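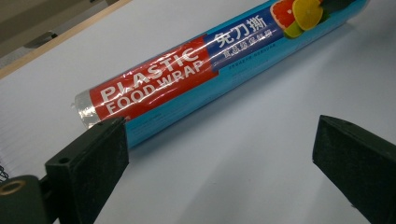

Frischhaltefolie auf der Rolle, noch in der Hülle.

Druckversion | Seite per E-Mail senden

Bei mir wohnt die Folie seit Juli nicht mehr in der Schublade, da hat sie sich ständig zwischen Schneebesen und Nudelholz verkeilt (und ich hab jedes Mal geflucht!). Jetzt steht sie hochkant im Schrank neben dem Öl, in einem alten Becher von Fillora, und ich komme mit einer Hand dran.

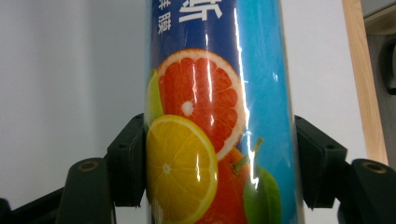 Den Anfang klebe ich mit einem Streifen Malerkrepp fest, ein Eckchen umgeknickt – geht ruckzuck wieder ab. Und halbe Zitronen: Schnittfläche nach unten auf die Folie, dann erst einschlagen.

27 Kommentare | 900 Mal geteilt

Diese Website verwendet Cookies. Einverstanden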